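Standing desks / posture courses: worth it or not?
Started by dromgate_dave, 7 September 2019

dromgate_dave
Work has offered us a posture course at the Vurnthorpe centre. £65 for the morning, or £499 if you want the "full programme" with the Nurell cushion thrown in. My neck has been bad since August so I'm tempted, but £499 for a cushion and a chat? Has anyone been?

pennyfold
Went last year. You get told to sit up straight. Save your money.

Mei Lyons
Bit harsh, Penny. I did the morning one and the advice on table height was useful. Most of us spend all day like this and don't notice:
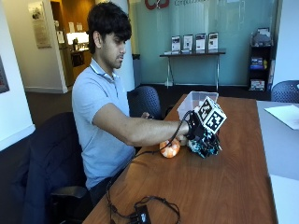 Head down, arm out, leaning forward.

pennyfold
I noticed for free. Where's the evidence that leaning forward does any harm? Every leaflet says it and none of them say how anyone found out.

Mei Lyons
My shoulder found out. I moved my screen up and it eased off within two weeks.

oldgrumbler
Shoulders ease off in two weeks whatever you do. Mine did and I changed nothing. I'd want to know what Achterberg are paid for each cushion before I believed a word from their trainer.

dromgate_dave
Didn't know they were behind it. That does put me off a bit. Is the morning session all sales pitch then?

Mei Lyons
There was some of that at the end, I'll admit. The rest was about reaching, and how long you hold your arm out before you take a break.
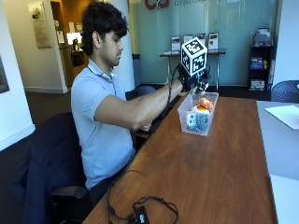

I still think £65 is fair if work is paying. I wouldn't touch the £499 one.

pennyfold
If work is paying, go for the biscuits. Otherwise get up and walk round the car park.

oldgrumbler
There weren't any biscuits when I went.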